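Sweats: fold or just toss in a basket?
Trenholm Home Board > Laundry

flokarport_fan
My sister swears by folding sweatpants into a tight bundle and claims it saves her over 2 feet of closet shelf. I don't buy it. Fleecy stuff springs back the minute you let go, and the gathered ends never lie flat. Gray pair, elastic bunched up and the cord hanging out at the top:

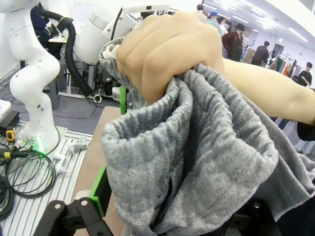

Mushi36
Tuck the cord inside before you start. Half the lumps people complain about come from that. And fold in the legs first, then the waist.

flokarport_fan
Tried it. Still a lump - just one without a string.

Mwanahawa Odera
What weight of fabric? Thin joggers fold fine. Thick ones I hang.

Flililell
Hanging stretches the waist. I've had two pairs go baggy that way and I wouldn't do it again.

Mwanahawa Odera
Mine have been on hooks since April and they fit the same as ever. I think you bought cheap elastic.

flokarport_fan
Can we stay on folding? I'll admit a pair can be made into a rough rectangle if you hold it by the waistband. Whether it's still one after a week in a basket with everything else is another matter.

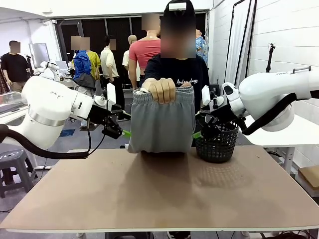

Ryota Takagi
A week is generous. Mine come apart the first time I dig for socks. I fold shirts and leave sweats in a heap, and they get worn just the same.

Mushi36
Then your basket is too full. Stand them on edge, waistband up, and you can pull one without wrecking the rest.

flokarport_fan
On edge in a basket with how many others? I'll try it with four pairs, but I'm not expecting much.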